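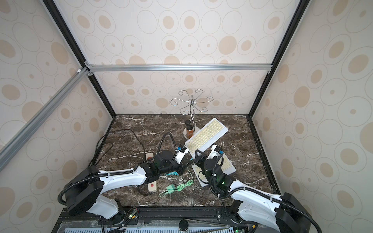
Stanciu Housewares – notes on the office kitchen, August.

1/ Keyboards come off the counter before the mugs go out. Shared desks on the second floor now return theirs to the supply shelf by 5 p.m.

2/ The mug tree holds six mugs, one to a hook. Any further mugs belong in the cabinet above the sink. Please hang large mugs on opposite sides so that the stand remains level.

3/ Marble marks easily. Wipe coffee and juice at once with a damp cloth and dry the surface afterward. Vinegar and lemon cleaners are not to be used on it.

4/ White keyboards show dust and fingerprints. Unplug or switch off, turn over, tap gently, then wipe the keys with a barely damp cloth – no spray directly on the keys.

5/ Requests for additional mug stands may be sent to Safta Oprea in Facilities. Orders placed before noon are filled the same day.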